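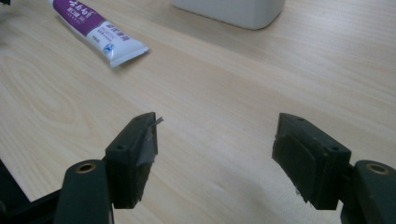 Rundweg auf Lastero wieder durchgehend begehbar

19. September 2023

Der Küstenweg auf der Insel Lastero ist wieder auf ganzer Länge offen. Das teilte die Gemeinde Plomville mit, zu der die Insel gehört. Ein Abschnitt an der Westseite war im Mai nach einem Hangrutsch gesperrt worden, Wanderer mussten seitdem über den alten Torfweg in der Inselmitte ausweichen.

Auf 80 Metern wurde der Pfad landeinwärts verlegt und mit Bohlen befestigt. Neu ist auch ein Geländer oberhalb der Bucht von Dristmont. Der Abstieg zum Strand bleibt steil und ist bei Nässe nicht zu empfehlen.

Der Weg führt am Leuchtturm von 1880 vorbei und weiter auf den Campbell, mit 113 Metern die höchste Erhebung der Insel. Bei klarer Sicht reicht der Blick von dort bis zum Festland. Die Felsen an der Nordseite sind Brutgebiet für Seevögel und dürfen im Frühjahr nicht beklettert werden. Daran ändert sich nichts.

»Viele Gäste sind in diesem Sommer nur bis zur Absperrung gegangen und dann umgekehrt«, sagte Oda Amundsen, die bei der Gemeinde für die Wanderwege zuständig ist. Die Beschilderung am Anleger werde noch ausgetauscht, bis dahin gelte die Übersichtskarte im Wartehaus.

Die Fähre ab Plomville verkehrt bis zum Ende der Saison zweimal täglich, die Überfahrt ist 2 Kilometer lang. Fahrräder werden mitgenommen, sind auf dem Küstenweg aber nicht erlaubt. Hunde müssen wegen der Schafe auf der ganzen Insel an der Leine geführt werden.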